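Tips > Kitchen & Workshop > Worktops and Tables

Keeping a dark tabletop looking good

I love a dark work surface. Mine is charcoal gray and I'd never go back to the pale one, but oh boy, does it show everything! Flour, fingerprints, the ring from last night's mug, that hazy film you only notice when the sun comes in low. Happily the fix is cheap and quick.

Start dry. Brush off crumbs and grit with a soft hand brush before any water goes near the top. Grit dragged around under a damp cloth is what makes those fine pale scratches, and dark tops show every one of them.

Then go in with warm water and a tiny squirt of dish soap (2 drops in a bowl, really, no more). Wring the cloth until it barely feels damp. Wipe in long straight strokes, rinse the cloth, and go over it again with plain water.
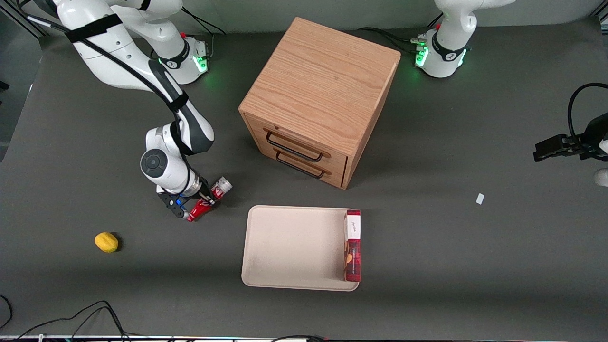 Now the part most people skip: dry it right away! A clean microfiber towel, same long strokes, and flip to a fresh side when it starts to drag. Streaks are mostly soap that dried in place, so if you still see them, you used too much soap. Go back over with plain water and dry again.

For greasy spots, lay a warm, soapy cloth on them for 3 minutes and have a cup of coffee. It wipes right up afterward. Dried glue is another story. I use an old plastic store card held nearly flat and push slowly, never a metal scraper.

A few more things I swear by:

- Wash microfiber without fabric softener, or it just smears.
- Test anything new on the underside or a back corner first.
- Put felt dots under lamps, jars and the toaster. A sheet of 25 lasted me from November to spring.
- Skip the spray polish on a table you cook or glue on. It gets slippery and holds dust like crazy.

Grímur Fogh

Recent tips
Getting candle wax out of a tablecloth
Sharpening kitchen scissors at home
Drawer runners that stick
Storing sandpaper so it stays flat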